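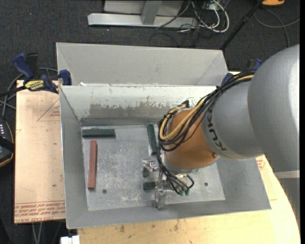 The Five-Second Delay: A Short History of the Flolitz Second Thought
Speaker notes for the Hung Lecture, Wastlow Institute of Discontinued Devices
Speaker: Belmiro Baptista, Keeper of Spoken Appliances

1. Welcome
Welcome the audience on behalf of the Institute. Mention the fire exits, the cloakroom and the rule about interrupting. Remind those with working implants that they must be switched off at the wrist before the lecture begins. Anyone whose implant cannot be switched off should sit in the left-hand block, where the applause will be expected slightly late.

Thank the Hung family for the endowment. Do not mention the will.

2. What the device was
The Second Thought was a small plate fitted behind the upper front teeth. It was made by Flolitz and first sold in the spring of 3034. Its purpose was simple. The wearer spoke as normal, the plate caught the words before they left the mouth, and it held them for five seconds. During that time the wearer heard the sentence played back through the jawbone in the voice of a disappointed aunt. A press of the tongue cancelled it. If nothing was pressed, the sentence was released.

Pause. Allow the audience to consider what they said to the person next to them on the way in.

The voice was not supplied by choice. Flolitz had tested a range of others, among them a bishop, a kindly doctor and a large dog. Only the aunt produced a reliable drop in the number of remarks made.

3. The first year
Early buyers were mostly married. The company had expected interest from the courts and the diplomatic service, and it received this in time, but the first 1000 plates went to private homes, and nearly all of them were bought as gifts for somebody else.

Read from the early letters held in the archive. The following passage is short and goes over well:

"My husband has worn his since Sunday. He has said four things. All four were pleasant and one was about soup."

Note that the writer sent a second letter in September asking whether the plate could be turned down. She had begun to worry about what he was not saying. The reply from Flolitz is in the archive as well. It explains that the company could not disclose cancelled sentences to third parties, and it encloses a price list.

4. The cancelled sentences
This is the main part of the lecture. Take it slowly.

A sentence that had been caught and cancelled had to go somewhere. The plate could hold about 400 of them. When it was full it passed them at night to a store beneath the Flolitz works at Wastlow, where they were kept in the dark at a low temperature. Customers had agreed to this in the terms of sale, on a page that most of them had skipped.

For some years the store was quiet. Staff who worked nearby then began to report a murmur in the heating pipes. It was strongest after public holidays. An engineer sent down with a lamp came back up and asked to be moved to another department. His report runs to one line: "They are all talking about their sisters-in-law."

If there is laughter, wait for it to end. If there are sisters-in-law present, there may be a longer wait.

5. Altier and the rival product
Altier entered the market with the Frank, a plate that worked in the opposite direction. The Frank waited until its wearer had said something polite, and then supplied the sentence that the wearer had really had in mind. It was sold to people who were tired of meetings.

Sales were strong for one quarter. The Frank was withdrawn after the Wastlow Chamber of Trade held its annual dinner with Frank wearers on one side of the table and Second Thought wearers on the other. The Institute holds the minutes. One half of the record is blank. The other half has been sealed until the last of the guests has died, and we are told that several of them are staying alive on purpose.

Offer no opinion on the conduct of the Mayor.

6. Effects on public life
Cover briefly:

Parliament. Debates took twice as long and contained a quarter of the words. Prime Minister's Questions was moved to a smaller room.

Weddings. The five-second silence before "I do" was found to be very hard on the parents. Registrars were advised to provide chairs.

Comedy. Ceased, apart from mime.

The telephone. Callers took the pause for a fault on the line and rang off. A whole generation believed that its children never answered. The Institute's own switchboard kept a plate wearer at the desk until quite recently, and visitors who tried to book for this lecture by telephone are asked to accept our regrets.

7. The release
The store was opened on a Thursday, by a valve that had been wrongly labelled. Every cancelled sentence returned to the mouth that had made it, in the order in which it had first been caught. Most people needed a whole afternoon. Some were still going at the weekend.

Contemporary accounts agree that the noise was considerable. They also agree that a good deal of it was kinder than had been feared. The plates had been set to catch anything the wearer might regret, and the aunt had disapproved of affection as firmly as she disapproved of insults. Bus drivers were told that they were admired. A man in Wastlow market informed his father, who was no longer living, that the boat had been a good boat.

Leave a silence here. Five seconds is suitable – count it on the lectern clock and do not guess.

Flolitz offered refunds the following week. Fewer people applied than had been expected. Many of them wrote instead to ask whether the aunt was available separately.

8. Questions
Take questions from the right-hand block first. Questions from the left-hand block should be given time to arrive.

If asked whether the speaker wears a plate, wait a moment, smile, and move to the next question.

Close by directing guests to the refreshments in the lower hall. The pipes there are old and guests should not lean against them.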